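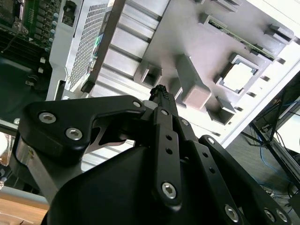

Renee Halvorsen

Selano open day, Plevosgate, December 2, 2019. Quick notes before I forget everything. Got there late, parking a nightmare, missed the welcome talk. Walked straight in on the desktop teardown, so no complaints.

Selano takes old office PCs, up to 300 a month, and pulls whatever still has a buyer. Memory, drives, processors. Cases go out for scrap metal. I always figured it was all shredded. Nope.
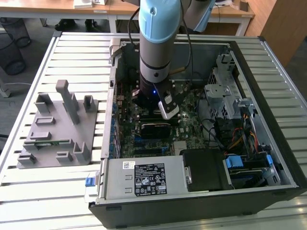 Photo: Selano / Plevosgate open day

Tower goes on its side, cover off, and then you see how much is packed in there. Red, orange and yellow power wires, blue plastic tabs on the drive bay. Big label on the power supply. I asked which parts are worth the bother, got a long answer, wrote down half of it. Processors mostly.
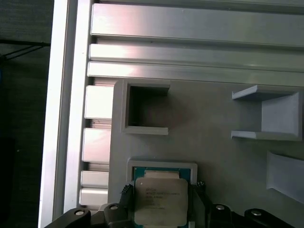
They sort by model after that. Shelves go up to the ceiling in the back room, 125 bins, handwritten tags, some of them crossed out twice. The buyer is a place called Lema, who only take full trays. A bad one sends the whole tray back aparently. Ouch. 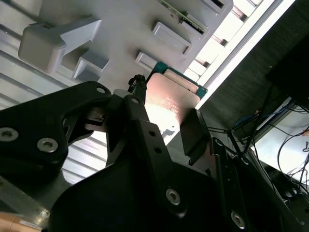

Reading the markings is the slow part and I can see why. Old paste, scratches, tiny type. Under the lights it gets worse. One with a copper-pink top had a bright reflection right across the lower part, and the print near the middle was so faint I got "G5" maybe, and gave up. Pretty thing though, teal-green edge and all.

Coffee was free, cookies gone by the time I found teh table. Eight dollars for parking. Kirnus has their own open day later in December, going to try for that one, earlier start.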